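February, late evening

Cups again today. The Prolden set is up to 356 examples and I want 400 before I move on to bowls. I started after lunch and kept going until my wrists got stiff. Every round is the same: lay the cups on their sides on the plaid cloth, start recording, pick them up one by one, stop, save, mix them up.

The pink one is the slow one. It's big and has flat faces, so I have to line the jaws up with its sides before I close. If I rush I get a crooked grip and have to throw out the take - I threw out 2 today.
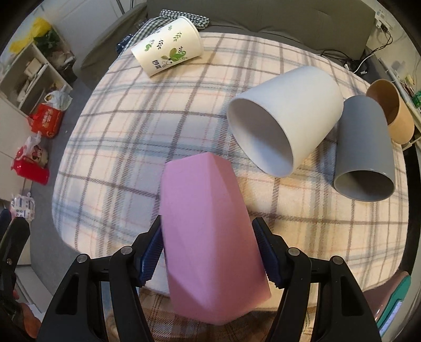

Inés Sepúlveda
Data collector, Triltar home tasks

Uploads to Skosside were slow after dinner, so I wrote labels while I waited. I still don't know if a cup lying with its mouth toward me should get its own tag. Asked, no answer yet.

Tomorrow: turn the paper cup more, and do the gray and tan ones farther apart.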